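Care of Small Stainless Pots and Spoons

Wedthorpe Household Notes - Kitchen section
Updated 16 November 2024

This page covers small, thin-walled stainless steel pots with wire loop handles, and the spoons used with them. Large stockpots and clad skillets need different treatment and have a page of their own.

Daily cleaning

Let the pot cool on a rack before it goes into the sink. Cold water on a hot thin base can pull the metal out of flat, and a warped base heats unevenly from then on. Wash with warm water and a few drops of dish soap. Use a soft sponge on the inside and a cloth on the outside wall. A nylon brush is acceptable for the rolled rim, where grease collects on the underside of the curl.

Rinse twice and dry at once. Most of the white spotting that people take for damage is mineral residue from water left to evaporate on the surface. A cloth dampened with plain white vinegar removes it. Rinse again afterward.

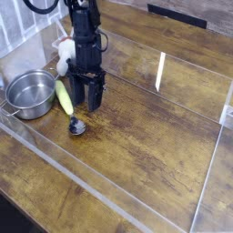
For food burned onto the base, cover the spot with water, add a tablespoon of baking soda and simmer for 15 minutes. Let it cool, then push the residue off with a wooden spatula. Repeat if needed. Steel wool leaves scratches that hold food the next time, and on a polished interior they remain visible. If a fine haze is left after simmering, wet-sand it by hand with 3000 grit paper, always in the direction of the existing finish. Coarser grits should be kept for workshop use.

Blue or rainbow tints come from heat and do not affect cooking. Vinegar usually takes them off. Chalky marks in the base are often salt pitting, which is permanent. Add salt only after the water is boiling, and stir it in.

Wire handles

Wire loops are the first part of a small pot to fail. Check them in May and again before the holidays. Hold the pot by the wall with one hand and move each loop with the other. Slight play is normal on hinged loops. Fixed loops should not move at all - if one does, stop using the pot for liquids.

Clean the joint between wire and wall with an old toothbrush. Trapped soap dries there and looks like corrosion. Wire conducts heat quickly, so keep two dry pot holders within reach of the stove. A damp one passes steam to the hand.

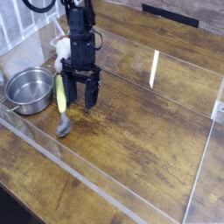 Spoons with thick handles need more attention than all-metal ones, mainly at the collar where the handle meets the neck. Water works into that gap during soaking and carries food with it. Wash these spoons by hand and stand them bowl up to drain. A pale handle, like the yellow-green one with the gray metal bowl beside the pot, tends to show tomato and turmeric stains early. A paste of baking soda and water, left on for an hour, lifts most of them. Bleach is not recommended near the collar, as it attacks the metal and some adhesives.

If a handle turns on its neck, discard the spoon or move it to the workshop for mixing plaster. Reglued handles rarely hold through repeated washing.

Do not leave any spoon standing in a pot over heat. Thin pots are light, and the weight of a long handle on one side can tip them when they are nearly empty.

The work surface

Weathered wood tabletops hide crumbs and rings well, which makes them easy to neglect. Wipe along the grain with a wrung-out cloth and dry right away. Set hot pots on a trivet. Bare stainless leaves gray rub marks on light wood if it is dragged, so lift the pot when moving it.

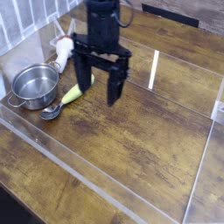 On oiled wood, renew the oil when a drop of water no longer beads. Two thin coats a day apart work better than one heavy coat. On lacquered or printed finishes, oil has no effect and only attracts dust.

Storage

Store small pots upright, one deep where space allows. If they must be nested, put a paper towel between them and turn the wire loops so that they do not press against the next wall. Keep spoons in a separate tray. Metal bowls sliding about inside a pot will dull a polished interior within months. 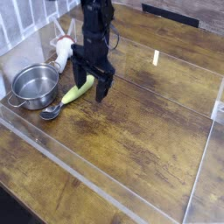
Can a small stainless pot go in the dishwasher with the spoons?
Plain stainless pots and all-metal spoons can, on a normal cycle, provided they do not touch each other. Load the pot face down on the lower rack. Skip the heated dry setting if your water is hard, and wash thick-handled spoons in the sink.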